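House Rules for Helper Arms: A Conversation With Modeck's Safety Lead
21 January 2023

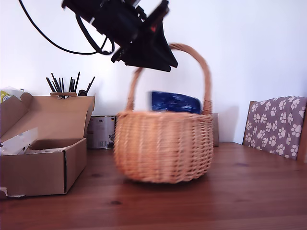

The rule book at Modeck is 31 pages long, and the woman who keeps it would like it to be shorter. She is the company's safety lead, and for the past six years she has decided what the firm's arms may and may not do when they work on ordinary household items at a table.

"The first version was nine pages and people read it," she says. "Then we had a few incidents, and every incident added a paragraph. Now people search it for a word and read the lines on either side."

Modeck tests arms for light household work, mostly moving and packing things. Factory robots have had safety standards for a long time, and she used to work with those. She says much of that experience carried over, but some of it did not fit a home at all.

"In a plant you put up a fence. You can't fence a kitchen table. Somebody is going to reach in for their coffee, so you have to write the rules for that person."

Her own rules start with the workspace. Before a run, the operator looks over the table and takes off anything with an open blade, anything hot and anything with liquid in it that has no lid. Clutter is allowed. She had to argue for this, since several engineers wanted a bare surface with one object in the middle.

"A bare table gives you nice results and tells you very little. Boxes, cans, packaging, leave them. Just know what they are before you start."

Cables come next. The rule says that every cable must have enough slack for the full reach of the arm and must not be able to catch on anything standing on the table. The operator checks it by moving the arm by hand to its far positions with the power off.

"I wrote that one after Vutura," she says, meaning an earlier project at the company. "A cable hooked a jar and pulled it onto the floor. It was a cheap jar. It could have been a cheap jar on somebody's foot."

Handles get a section of their own. A basket or a bag with a handle looks easy to pick up, she says, but the load hangs below the grip and can swing. Under the Modeck rules the first lift is limited to 2 inches and held there for a moment. If the load tips or turns, the arm sets it down and the operator decides what to do next. Heavier contents have to go in the bottom.

"People complain about the pause. It makes the demo look slow. I tell them to make a different demo."

The part she is asked about most is the log. Every stop gets written down, including the ones where the operator simply felt uneasy and pressed the button. Last September the team went through a year of these entries, 459 in all. She will not give a breakdown, but she says the entries marked "no reason" turned out to be the most useful.

"You'd go back and find there was a reason. The chair was too close, or the arm was coming in from a side they couldn't see. They just didn't have the words for it at the time. So we took away the box that asked for a cause. Now you write what you saw, and if you don't know why you stopped, that's fine."

Does she think a common standard for home use is close? Modeck trades notes with two other firms, Ghaffari and Trerkden, and the three have agreed on wording for the stop button and for who may stand within reach of a moving arm. They have not agreed on speed.

"We're the slowest of the three. I'm comfortable with that. The others think I'm too careful, and they may be right about some objects. A sponge doesn't need my speed limit."

She is rewriting the section on soft packages now. The current text treats a bag the same way whether it holds rice or glass, and she has been unhappy with it since spring. The new draft asks the operator to handle the bag first and write down what is in it. It adds half a page.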